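23 May 2023
Notebook, wet bench, Nanau building

Sourdough starter project, still officially "the fermentation side study," still unofficially the reason the incubator smells like a brewery's laundry.

Fed all jars at the usual time. Kos is the liveliest by a mile and has now pushed its lid off twice, which I am choosing to read as enthusiasm. Arkholm sulks. It was started from the same rye, on the same day, with the same water, and it sits there like wallpaper paste with a grudge. Liver (Duygu named it, for the color, and I have stopped arguing) is somewhere in the middle and smells of green apples, then nail polish if you leave your nose in too long.

pH strips are useless below 4. I've written this before and will write it again the next time I run out of probe storage solution and get clever. Recalibrated the meter. The slope was bad, rinsed the bulb, the slope was less bad. Used it.

Titration on Kos and Liver only. Ten grams of starter blended into water, sodium hydroxide added dropwise to pH 8.5. Liver took 11 mL. Kos took more, but I overshot the end point while telling Jussara about the lid, so that number is crossed out on the sheet and should stay crossed out, Vidar, however nicely it sits on your curve. 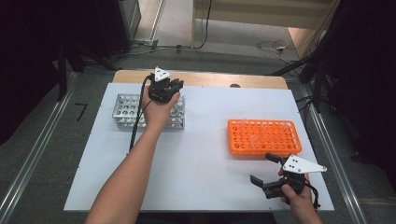

Jussara thinks the Arkholm trouble is temperature and nothing more mysterious than that: the back of the bottom shelf runs cold, she had yogurt cultures die there all last winter, and would I please move the jar before writing a theory. I had already written most of a theory. It involved chlorine. Moved the jar to the middle shelf, put a thermometer where it used to be, and will read both tomorrow without comment.

Flour order: the supplier wants us to take 1,000 kg to get the good price. We use maybe a bag a month. Asked for 5 kg of whole rye and got a long silence, followed by a brochure.

Made one test loaf from the Kos discard, 700 g of dough, baked in the break room oven, whose dial is decorative. Dark on the left, pale on the right, decent crumb in a narrow band between. Ekrem ate the dark end and said it was fine. Vendula asked whether it had been anywhere near the bench. It had not. The discard was split off in the kitchen with kitchen spoons, and the kitchen jar has a red lid so that this stays true.

To do:
Order probe storage solution (again)
Repeat Kos titration, silently
New lid for Kos, or a heavier one
Ask Duygu what she wants on Liver's label for the open day, preferably not Liver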